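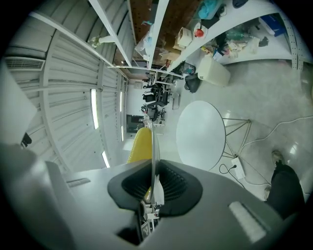 Rafail Christodoulou wrote to me that I have it in for anyone who builds a gripper with his own hands, and that a shared workshop is the last place left where a person can learn how a machine works without paying tuition. He may be right about the tuition. I still think we are fooling ourselves about the rest.

I have been a member at Stillow long enough to have watched the projects change. It used to be lamps and guitar pedals. Then somebody brought in a set of gripper drawings, and by June half the people I knew there were talking about fingers, rubber, and how much squeeze it takes to hold an egg. The talk was good. I joined in. I put 300 dollars into parts, told my wife it was less, and spent my evenings filing down a mount that never did sit square.

What bothers me is the claim that goes with it. Santino Valdebenito, who is a better machinist than I'll ever be, gave a talk saying home builders will have household robots working before the big companies do. He had 30 slides. I kept waiting for the one with the dishes getting done. A gripper is a hand, and a hand was never the hard part of washing a dish. You need something that knows a greasy plate from a clean one and doesn't quit when the faucet is in a different spot. I don't see that coming out of a few benches and a parts drawer.
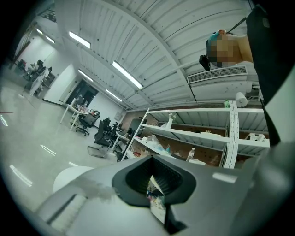 Would I tell a beginner to build one anyway? Build it if you like building, and keep the receipts where you can see them.

My own log from last winter shows 16 evenings. Four went to the hand itself. The rest went to cables, a bad bearing, a stripped screw, and hunting for the hex key, and I left all of that out when I bragged to Renato Ledesma over lunch. Everybody leaves it out. Then a new member hears the short version, buys the same parts and gives up before spring with a box of them under the bed.

I'd like the next talk at Stillow to be given by someone who quit. I'd go to that one, and I'd bring my mount.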